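## 4. Reporting rules for simulated two-arm trials

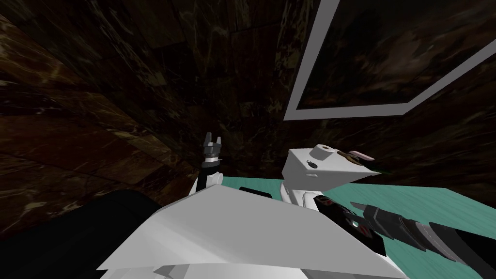
The rules in this section apply to every trial run in simulation before work moves to the physical cell at Jeltholm. They were drafted by Orozco and Magaña after the first round of Gustirska trials, in which two groups reported success rates for the same task and could not agree on what had been measured. Most of the difference came from settings that neither group had written down.

**4.1 Scene settings.** Wall, table and lighting textures may be varied between trials. The seed and the texture set must be stored with each trial. A trial without a stored seed is left out of the count.

**4.2 Viewpoint.** The position of the viewpoint relative to the torso is fixed for a whole batch. Parts of the robot's own body may hide the near side of the work surface, and this must not be corrected by moving the viewpoint between trials.

*Figure 3. Simulated view over the white torso towards the teal-green tabletop, with both arms present.*

**4.3 Separation of the arms.** The smallest distance between the arms is logged at every control step. In the Rolleo batch the limit was set at 35 mm. A trial that crosses the limit is marked as a breach even when the task is completed - the two results are reported in separate columns.

**4.4 Exclusions.** Of the 1585 trials in the Rolleo batch, 35 were excluded under rule 4.1. Excluded trials are listed by seed in the appendix and are not run again under the same number.

Espinoza and Alvarado objected to rule 4.3 on the ground that a single fixed limit is too strict for handover tasks, where the grippers have to come close together. We kept the limit for this study. A separate value for handover would need contact data from the physical cell, and the Becerra gripper model used here has not yet been checked against such data.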